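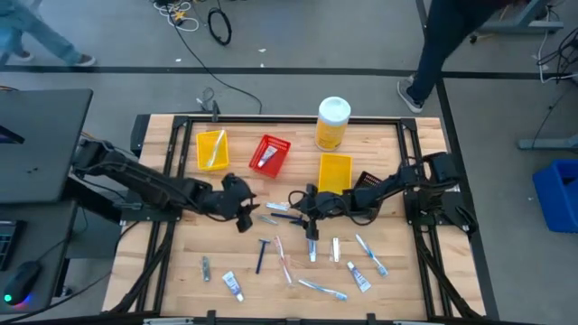
Gomside Butcher-Block Work Top

Item group: Work tops and bench tops
Sold by: Bretach Bench Supply
Availability: In stock, ships in 7 working days

Overview

The Gomside is a solid wood top for workbenches, craft tables and utility counters. It is made from edge-glued strips of hard maple and sanded on both faces, so either side can be used as the working surface. The top comes unfinished unless you choose the oiled option at checkout.

Most customers fit it to a base they already own. It can be screwed to wood or steel legs, set on cabinets, or dropped into a metal frame. We do not supply legs with this item. If you need them, see the Pollance leg sets, which are sold in pairs and come with screws of the right length.

Sizes

Small: 40 in. wide, 24 in. deep
Medium: 60 in. wide, 30 in. deep
Large: 72 in. wide, 30 in. deep
Thickness, all sizes: 1 1/2 in.

Width and depth are cut to within 1/16 in. The Large weighs around 90 lb and should be carried by two people. Custom sizes can be ordered by phone. Cut tops cannot be returned.

Finish options

Unfinished. Sanded to 180 grit. Must be sealed on all six sides before use. Leaving the underside bare is the usual cause of cupping.

Oiled. Two coats of Van Damme bench oil, applied at our shop. Ready to use on arrival. Color is slightly warmer than the bare wood.

We no longer offer the lacquered version. Remaining lacquered stock in the Small size is listed under Clearance.

Fitting

Leave the top flat in the room where it will be used for two days before fitting. Stand it on spacers with air on both sides. Do not lean it against a wall.

Drill pilot holes 1 in. deep. Use slotted brackets or oversized holes across the depth of the top so the wood can move with the seasons. Expect up to 1/8 in. of movement on a 30 in. depth. If the top sits inside a frame, leave a gap at the front and back.

Do not glue the top to the base.

Care

Wipe with a damp cloth and dry it right away. Do not leave wet containers or cans on the surface overnight. Rings and light stains can be sanded out with 180 grit paper, working along the grain, then spot-oiled.

Oil the top once a month for the first three months, then every 10 to 12 months. Tops near a heater or a sunny window will need it more often. Rags used with oil should be laid out flat outdoors to dry before they are thrown away.

The surface is not suitable for hot pans or soldering without a mat.

In the box

One work top
One sheet of 180 grit paper
Fitting leaflet
One 8 oz can of Van Damme bench oil (oiled version only)

Brackets are sold separately in bags of 10. The Small needs one bag, the Medium and Large need two.

Shipping and returns

The Small ships by parcel carrier. Medium and Large tops go by freight to the curb. Check the corners before you sign and write any damage on the delivery slip. Standard sizes can be returned within 40 days if they have not been drilled, cut or oiled by the customer. Return freight is paid by the buyer.

Orders placed before 11 a.m. are entered the same day. The shop is closed for the first half of August and orders received then are processed when we reopen.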